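Home | Talks | Notes | About | Contact

The Worktop Is Not a Shelf: speaker notes

Nasthorpe Library, upstairs room. Talk starts at 7.30, kettle goes on at 7.

Opening. Wait for the chairs to stop scraping. Thank Pavithra Pisharody for the invitation and for the biscuits, which I'm told are for afterwards.

Say who I am. I have been going into other people's kitchens since 2000, first fitting them in Ridgeway and then, when my knees gave notice, helping people put things away in them. The second job pays less and involves more arguing.

Ask for hands up: who has a toaster on the worktop? (Everyone.) Who has a toaster and something else that also makes toast? (Nearly everyone, but slower, and looking at their husbands.)

First point. Depth. A standard worktop is deep enough for a person to work at. Then we line the back wall with jars, and put an appliance in front of the jars, and a board in front of that, and we end up slicing a tomato on the last few inches like somebody camping. Anil Achari in Carner rang me to ask about a kitchen extension. He had a perfectly good kitchen. It was underneath his things.

Pause here. Let the people who are thinking of their own house think of it.

Second point. The back row. I am fond of a back row. Containers against the tiles look well and they are easy to reach, if you are the sort of person who reaches. The test is whether you have opened the thing this month. I asked Xiaoqing Yan to put a dab of masking tape on every lid and peel it off when she used one. By the end of July she had three bare lids and a very festive-looking shelf of flour she had bought for a cake in a previous house.

Don't be smug about the flour. I have a jar of carob chips myself and could not tell you why.

Third point. Flat tops. Anything with a flat top will be used as a table. Microwaves, bread bins, the fridge if you are tall. In most houses it's post. In kitchens with no free drawer it's linen, folded beautifully, because the folding is the part we enjoy and the putting away is the part we don't.
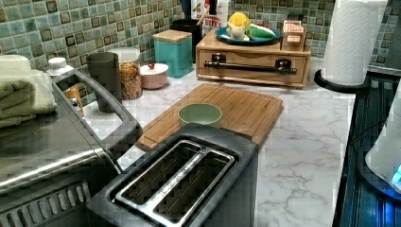

And I would ask you to be strict about this one when the flat top belongs to something that gets hot. Tea towels, bath towels, the good napkins, whatever it is, they want a shelf. If there isn't a shelf, a basket on the floor of the larder will do. Read the bit in the booklet about leaving space above the appliance. You still have the booklet. It is in the drawer with the takeaway menus, which is why the towels have nowhere to go.

Fourth point. Boards. A chopping board left out is an invitation, and the first thing to accept is usually a small bowl. An empty bowl on a board means the board has to be cleared before you can chop, so you chop on a plate, and then you wonder why your knives are blunt. Stand the board on its edge when you've finished. Groove or no groove, it does not need to lie down.

Also: look under your toaster. If a board has crept partly beneath it, your toaster is on a slope and your crumbs are being filed.

(They usually laugh at this. If they don't, carry on as if it was advice.)

Fifth point. The one-evening method. Take everything off. Wipe. Put back only what you'd use before breakfast tomorrow. Everything else goes on the dining table, and you are not allowed to eat anywhere else until it's been dealt with. Rajeshwari Mudaliar in Cledton did it in 20 minutes and then sat on the stairs with her supper for a week. I still count that as a success, though she doesn't.

If someone asks about two toasting machines: keep the one you clean. If you clean neither, keep the smaller.

If someone asks about marble: wipe up lemon juice quickly and stop asking me about marble. Patterned tops that only look like it are a different matter, so find out which you have before you buy the expensive spray.

If Sivaprasad Venkataraman is in, he will ask about spice racks. Let him have two minutes. He has a point about the light, but he has made it before.

Close. Handouts are by the door. Please take one and please don't put it on top of the microwave.

Recent talks
Drawers and What They Know
The Cupboard Under the Sink
147 Carrier Bags: A Confession
Where Lids Go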